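Subject: Re: Baseline versions and the Ornemow change log

The earlier message asked:

> We are 6 weeks into the Ornemow rollout and the change log has
> stopped matching the baseline. The client at Lornier says item 911
> was always in scope. Our copy of the requirements list does not
> mention it. Which document wins, and who pays for the difference?

The document that wins is the one named in the signed scope statement. On most projects of this type that is a numbered version of the requirements list, so the first thing to check is whether your signed page quotes a version number or only a title. If it quotes only a title, each side will hold a different file under the same name, and both will be telling the truth.

We had the same trouble on the Postma contract. The list was held in Cellero, which keeps a history of every row, but exports were sent out by email and edited locally. By June there were 2 working copies. Comparing them took most of a Thursday and showed that the disputed rows had been added to the client's export and never loaded back.

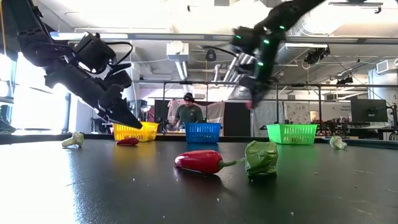 Can a change be charged for if work on it has already begun?

It depends on the wording of the change clause. Where the clause says that work needs written approval before it starts, the supplier usually carries the cost of anything done early. Where it asks only for notice, an email sent before the work was finished may be enough, provided it gives an estimate.

For item 911 I would do the following, in this order. Freeze the log. Export the row history from your own system and from theirs. Mark the date on which the item first appears in each. Then raise a change request for it anyway, with the cost shown and the funding line left open. This lets the schedule effect be assessed while the argument about money goes on separately.

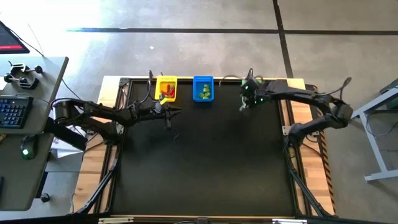 Two arms, with the yellow and blue baskets between them at the far edge.

On the matter of who pays, check the size before you escalate. A tolerance is often agreed at the start and then forgotten. Ours allowed about 100 hours of minor change without a new order, and the Postma rows came in under that – the dispute was closed with a note in the minutes. If your contract has no tolerance, propose one now and apply it from the next stage only. Backdating it will reopen every item already closed.

I would also stop sending out editable exports. A read-only copy with the version in the page footer has worked for us. Comments go into the log and are loaded by one person.
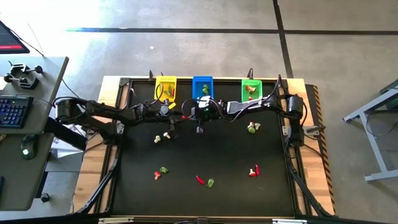
Grippers side by side near the middle of the table, baskets along the back.

One question back to the list. Does anyone renumber the baseline after each approved change, or only at stage ends? We do the latter, and the gap between the two numbers is hard to explain to auditors.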